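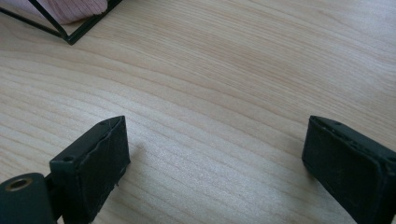 Grip pads again. The Wunix manual says to change them every 825 cycles, and I've never believed a number that tidy from people who also sell the pads. So I'm going by wear. The left pad is a bit ragged along its edges, with a few fine white threads stuck up near the top. The right one has grey specks of dust or lint on it. Fuzzy, sure. Worn out? I'm not convinced.

Second post, on the lint. We handle knits all day, so the pads pick up fluff. Flotatik's advice is their own cleaning spray. I use a barely damp cloth, then tape, then leave it alone. Yulan Lu tried the spray on her set in May and went back to tape.

If you do swap a pad, don't pry from the middle. Start at the seam along the top rim and go slow. Old glue comes off with a plastic scraper. Metal ones gouge the finger and then the new pad never sits flat, whatever the Kokkonen video tells you.

Check both fingers while you're in there. Jaws wide open, nothing between them, look at whether the tops line up. Mine look close enough to even. I'd still put a square on them before blaming the software, which is everyone's favourite colour of excuse.

Someone from the Grusau shop asked about "predictive pad monitoring". It's a counter. It counts to 825 and sends you an email. I'll keep my cloth, thanks.

Cleaned at 211 cycles on this set, next look at 2 more shifts. If it starts dropping sleeves I'll post that too, and you can all say you told me so.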